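Havus Litow 2 Home Weather Station

Sold by Golob, Jaltville
Ships in 2 boxes, usually within 10 days

Weather stations get sold with a lot of big talk, and we stock fewer of them than we used to. The Litow 2 stayed on the shelf. It measures air temperature, humidity, pressure, wind and rain, and it keeps a log you can copy to a computer. Havus also says it will "track your local climate." We would take that with a grain of salt. Climate is worked out over decades, and one station in one yard gives you a record of one yard.
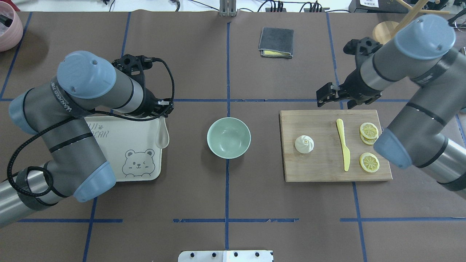 The rain gauge is the best part. It tips cleanly and it's easy to rinse out. The wind cups are fine in a steady breeze but slow to start in light air, so calm mornings will look calmer than they were. The temperature sensor reads high if you mount it near a wall or over pavement, and no setting in the menu will fix that.

The box promises a range of 300 feet between the outdoor unit and the display. Maybe across an open field. Through a brick wall, plan on a lot less. 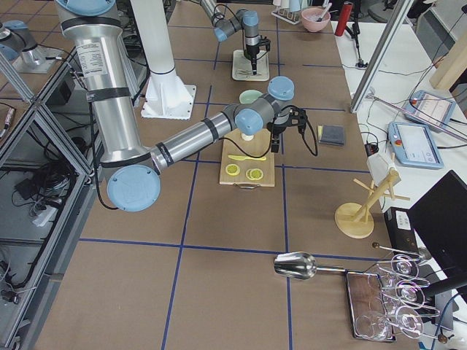
What the forecast icon does

Not much. It watches the pressure and guesses at the next 12 hours. There is no climate or weather model inside, whatever the leaflet hints at, and your local forecast will beat it most days. Turn it off and the display is easier to read.

Specifications

Readings saved: every 10 minutes
Range claimed by maker: 300 feet
Forecast period: 12 hours
Mounting pole: not included – and you will need one

Returns are accepted in July as in any other month, but please empty the rain gauge first.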